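Cell 2 upkeep meeting, Jul 18, 2024
Present: Kane Fairweather (chair), Bendik Nyberg (notes)

Bendik has reset the gripper's zero point in the Drorkis simulator and is delighted with it! Both fingers now open evenly, and the log is clean after 106 runs.

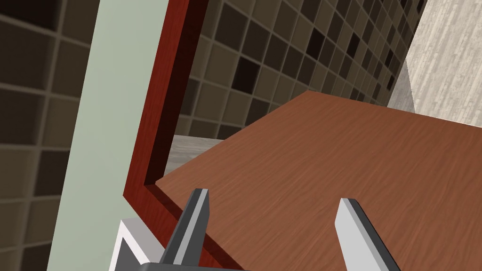 Kane asked for the wrist offset to be checked again before the settings go across to the real arm. Agreed. Bendik will also grease the finger slides (overdue from February) and order spare pads.

Contact: Pidura workshop office | Back to top

Recent items
Bernska cell: cable change
Gripper pad stock list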